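Vimero Counter Kit: Notes After the First Evaluation Period
March 9, 2019 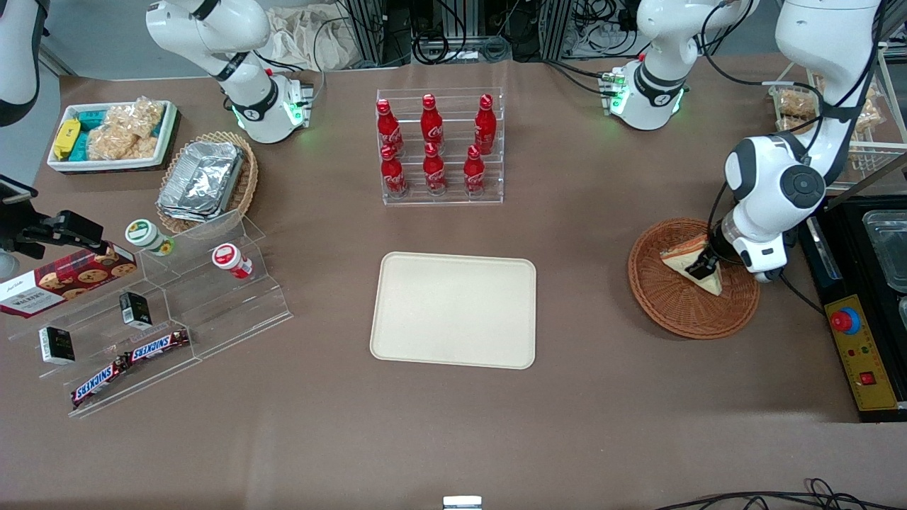 The Vimero counter kit is sold to small cafes and staff canteens that wish to automate the plating of packaged and baked goods. It is supplied with two arms, a pair of grippers, a control unit and a license for the ordering software. I have been evaluating it at Cidthorpe for 79 days, and the following remarks replace my earlier summary.

Setup required 2 working days. The manual, which runs to 167 pages, is accurate but poorly indexed, and the section on cable routing should be read before anything is bolted down. Calibration must be repeated whenever a basket or rack is moved.

Handling of soft food was my main concern. A slice of layered cake is a harder item than a bottle or a wrapped bar, and the default grip force is set too high for it. Buyers should lower the value in the item profile and save it under a new name, as software updates overwrite the original profiles.

The emergency stop is mounted on the control unit, on the right-hand side of our table. Operators who work from the left may wish to order the second stop button, which Vimero sells separately.

Support is provided by Kang under a service contract. My one request was answered in 72 hours, slower than the contract states. The competing Skamura package includes on-site visits but has fewer item profiles.

A further report will be published in June, covering cleaning procedures and the cost of replacement finger pads.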